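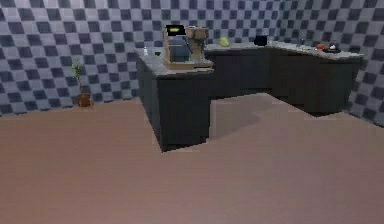 Kitchen counter, simulated room.

Home Records Downloads Notes Contact

Search this site Enter surname, house or parish Go

# Xolalpa House Histories: data card

## Summary

Records of 272 demolished or much altered houses, each with its known owners, tenants, building dates and fate. The set covers the period from the first estate surveys to the clearance of the last garden walls. It was drawn up from rate books, sale notices, probate papers and estate maps. Compiled by Reinhold Weidemann and Brisa Villalobos; map work by Wenceslao Olvera.

One row is one house, as a building. Where a house was rebuilt on the same cellars it keeps its number and gets a second row in `phases.csv`. Where two houses were joined into one, both keep their numbers and the joined house is given a third, with the field `made_from` pointing back.

## Files

- `houses.csv`: one row per house
- `phases.csv`: building, rebuilding, demolition
- `people.csv`: owners and tenants, with dates of occupation
- `sources.csv`: archive references
- `plans/`: traced ground plans, scanned at 300 dpi

All text files are UTF-8, comma separated, with a header row. Blank means not known. A dash means known not to apply.

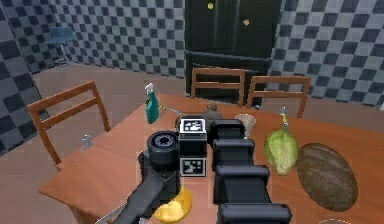

Arm over the dining table, simulated.

## Main fields

`house_id` Four digits, zero padded. Numbers are not reused.

`name_main` The name in longest use. Skerance Lodge is entered as such although the lease calls it Upper House.

`name_other` Other names, split by semicolons, oldest first.

`built_from`, `built_to` Years. A single known year is given in both fields.

`built_basis` One of: `document`, `map`, `style`, `hearsay`. Dates marked `style` rest on someone's judgement of a drawing or a surviving doorway and should not be used for counting houses by decade.

`lost_year` Year demolition was finished. For houses lost to fire, the year of the fire, even if the shell stood for longer.

`tenure` `freehold`, `lease`, `crown` or `unknown`.

`rooms_taxed` As stated in the source. Sculleries and cellars are counted in some parishes and left out in others.

## How the rows were made

Each house was first entered from the earliest map on which it can be told apart from its neighbours. Rate books were then read forwards and backwards from that point until the entry was lost. Vega Cifuentes checked the people file against burial registers and corrected spellings only where the same hand used both forms.

Distances to the nearest church are in yards, measured on the tracings. Any house within 200 yards of another of the same name was looked at again by hand. 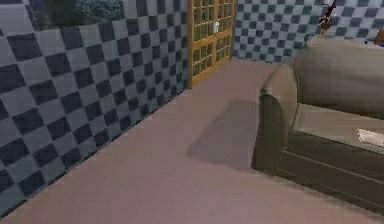
Two pairs were found to be the same building and merged. The retired numbers are kept in `retired.txt` with the number that replaced each one. Brolley Place and Brolley House remain separate; the evidence for merging them is a single sale notice which gets the acreage wrong.

## Known problems

- The rate books for the eastern parish have a gap of several years. Tenants on either side of the gap are not joined up, even when the surname matches.
- Widows are often entered under the late husband's name. The field `sex` is blank in these rows.
- Courtesy titles are given as written. No attempt has been made to work out which holder is meant.
- Additions such as wings and bow rooms are recorded only if they appear on a plan. Stables are not recorded.
- Old Style dates between January and March have been moved to the modern year. The original is in `date_as_written`.
- Row order in `people.csv` has no meaning. Sort on `house_id` and then `from_year`.

## Changes

4th August: `tenure` added. Fates of the river terrace houses revised from the demolition contracts. Plans rescanned.

June: first release. Column `rooms` renamed `rooms_taxed`. 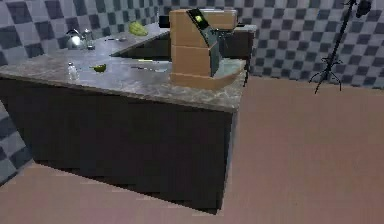

Island with boxes on the worktop, simulated kitchen.

## Use and credit

The tables may be copied and reused with credit to the compilers. The traced plans may be used for study; ask before printing them. Corrections should quote the house number and the source, with a page or folio. Family tradition is welcome and will be entered as `hearsay`.

Conversion scripts were written by Eliseo Ayala and run under Nomix. They are not needed to read the files.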